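# Arkbridge Shared Kitchen Water Reuse Study

Interim progress report, January 21, 2022
Prepared for the Ernon program office

## 1. Status

Work is on schedule except for the storage tank task (section 4). Spending is within the approved budget. No change to the scope is requested in this period, but a decision is needed on the tank liner before the next payment point.

The study asks whether rinse water from a shared kitchen can be filtered on site and used again for floor washing and toilet flushing. Drinking and cooking uses are excluded, as agreed in the original proposal.

## 2. Work completed

The drain line from the dish area has been separated from the line serving the food prep sinks. This was the largest plumbing item in the plan. The prep sinks carry starch and fat in amounts the filter was not sized for, and they now go straight to the sewer.

The filter unit, supplied by Zirkement, was installed and pressure tested. One fitting on the inlet side leaked under test and was replaced under warranty. The unit has run since then without a leak, though the pressure gauge on the outlet reads slightly low against our reference gauge. We correct for this in the logs.

Flow meters are in place on the inlet and outlet. Data are written to a local logger and copied off weekly. A gap in the August record was caused by a full memory card. The logger now overwrites its oldest file after a confirmed copy.
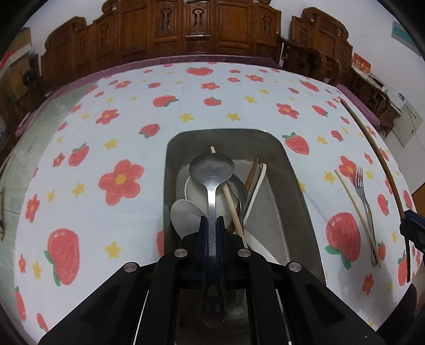

Food residue is the main load on the first filter stage. Grease comes second, and detergent has had little measurable effect. Kitchen users have been asked to scrape before rinsing, and the sign at the dish area has been reworded twice. The second wording is shorter and seems to be followed more often, but we have no figures on this and do not claim a result.

## 3. Results to date

The filter was designed for a peak inflow of 1000 liters per day. Measured inflow on busy days is some 800 liters, which leaves a usable margin. Outlet water has been clear on visual check in all 51 samples taken. Lab results for bacteria are complete for the first batch only and are within the limit set for flushing. The second batch is with the lab.

Odor remains an open point. Water held overnight in the tank has a faint smell by morning - not strong, but users have commented on it. Adding a small air pump is the cheapest fix. Shorter holding times would also help, at the cost of sending more water to the sewer.

## 4. Delays and problems

The 2000 liter storage tank arrived with a damaged liner. The supplier, Xu, has offered either a patch or a full replacement. A patch could be done at once. A replacement means draining the temporary tank and losing several days of data. We prefer the replacement, as the damage is close to the outlet seam and a patch there would be hard to inspect later.

The control valve sticks when left closed for long periods. It is now cycled by hand each morning until the new actuator is delivered.

## 5. Next period

- Fit the replacement liner, if approved
- Install and test the air pump
- Receive second batch lab results and send them on with the raw data
- Compare filter life with and without the mesh screen at the drain
- Draft the cost section of the final report

## 6. Decision requested

Please confirm in writing whether the liner is to be patched or replaced. The final report date does not change in either case, but the length of the continuous data record does.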